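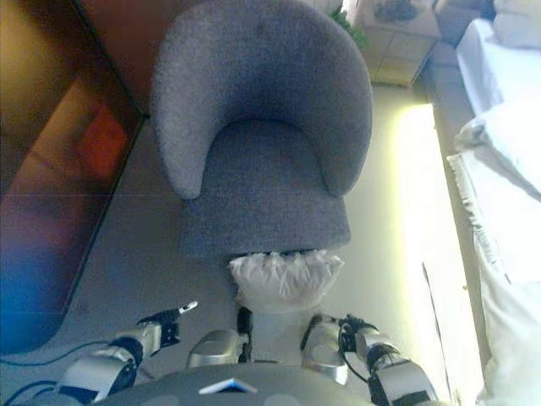

Upholstered chairs in shared lounges collect more than dust. Carrier bags, wrappers and newspapers are set down on the nearest seat and left there, and a chair with something on it is a chair that residents will not use. A crumpled plastic bag at the front edge of the cushion, as on the grey tub chair shown, should be taken away before any cleaning is begun. Bags of this kind are light and slide easily to the floor, where they present a slipping hazard. Staff and residents are asked to look inside each bag before it is disposed of. Spectacles, hearing aid batteries and door keys have all been recovered from bags at Humley House in the past year.

The following advice applies to all fabric seating in the lounges, the library and the ground floor corridor. It replaces the sheet issued by the former housekeeping office.

Clearing the seat

Remove all loose items and place them on a table, never on another chair. Clean plastic bags may be folded and put in the drawer beneath the tea counter. Torn or soiled bags go into general waste. Items of value are to be handed to Gizella Gulyás at the front desk, who will enter them in the lost property book.

Lift the cushion if it is separate from the frame. On many tub chairs the cushion is fixed, and pulling at it will strain the seams. Where it does not lift readily, leave it in place and run a gloved hand along the join between seat and back. Coins and pens commonly lodge there.

Vacuuming

Textured fabrics hold crumbs and hair in the weave. Use the small upholstery head on the lowest suction setting and work from the top of the back downwards, finishing with the seat. On a curved back, follow the curve in short overlapping strokes. The crevice tool should be used where the arms meet the cushion. Chairs in the lounges are vacuumed weekly. Those in the library, being less used, are done once a fortnight.

A stiff brush must not be used on nubby or looped cloth. It lifts the threads and the damage cannot be put right.

Marks and spills

Blot at once with a plain white cloth. Do not rub. Coloured paper napkins should be avoided, as the dye may transfer.

For tea, coffee and fruit juice, mix one teaspoon of mild washing-up liquid with 900 ml of lukewarm water. Dampen the cloth, wring it well and dab from the outside of the mark towards the middle. Follow with a second cloth dampened in clean water. Allow the chair to dry for at least 60 minutes with the window open, and place a "Please do not sit" card on it during that time.

Grease should be covered with bicarbonate of soda, left for 20 minutes and then vacuumed. Ink, candle wax and any mark of unknown origin are to be reported to Delali Eshun in housekeeping and left untreated.

Always check the care label first. It is usually found on the underside of the chair. If the code reads X, the fabric may be vacuumed only, and no liquid of any kind is to be applied.

Moving and placing chairs

Lift tub chairs from beneath the seat, with one person on either side. Dragging loosens the feet and marks the floor. Keep fabric seating clear of radiators and out of direct afternoon sun, which fades grey and blue cloths unevenly. Trailing flexes should be kept away from the front of any chair in use.

Repairs

Loose seams, wobbling feet and broken webbing should be written on the repair sheet in the Drevcombe Room, giving the location of the chair. Chairs awaiting repair are turned to face the wall. The upholsterer attends in November and again in spring.

Spare cloths and upholstery heads are kept in the ground floor cupboard. The key is held at the front desk.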